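3. The Build

3.1 Two arms on one table

We built the pair in a shared workshop, between other people's projects, and most of what follows was decided by what fitted on a single timber table. Both arms come from the same Plakow kit, bought in August. The first was assembled exactly as the manual says. The second was assembled by Pilar Montecinos, who skipped the manual entirely and finished an evening earlier, and her order of work (base, then shoulder, then all the cabling before the wrist goes on) is the one we now recommend. It is a real pleasure to put together!

Each arm has a parallel gripper with ridged rubber pads on the fingers and a small camera at the wrist. We chose wrist cameras over a fixed overhead mast for a practical reason: the mast had to be recalibrated every time somebody bumped the table, and in a shared workshop somebody always bumps the table. The price is a view that moves with the arm. Figure 1 gives that view from two poses, (a) looking down at the tabletop with the gripper open and the neighbouring arm at upper right, and (b) across an arm housing and its cabling with the workshop ceiling behind. 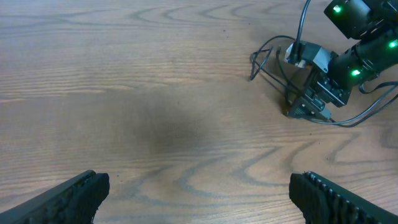
The table itself turned out to matter more than we expected. Our first object detector was trained on plain grey backgrounds and was thoroughly confused by wood grain, which it liked to report as string. Soft shadows fooled it nearly as often. Retraining on 200 views of the bare timber, with both arms parked in different positions, fixed most of this, and we were delighted at how little data it took. We kept the timber. A painted top would have been easier on the software, but we wanted a setup that anyone could reproduce on their own kitchen table.

3.2 Cabling

Cabling took longer than any other part of the build. Each joint motor is daisy-chained to the next, and every chain needs enough slack for the full range of motion without leaving loops that catch on a gripper. Our rule, after a good deal of swearing, is to drive each joint to both limits by hand before a single tie goes on. We logged 51 faults over the whole build, and the largest group by far was connectors working their way out at the wrist — a problem that a dab of hot glue cured completely.
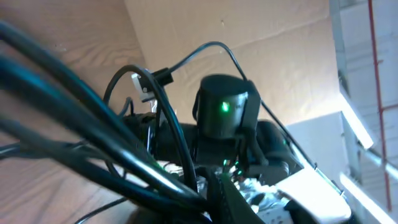 Control runs on Veltix, with the Eto scheduler deciding which arm may enter the shared middle of the table. We follow Spahić in treating that region as a lock: one arm holds it, the other waits. It is a wonderfully simple idea and it behaved well from the first evening. The lock is checked every 100 milliseconds, and an arm that loses contact with the scheduler stops where it is.

Figure 1. Wrist-camera views during the build: (a) tabletop and second arm, gripper open; (b) arm housing, cables and ceiling.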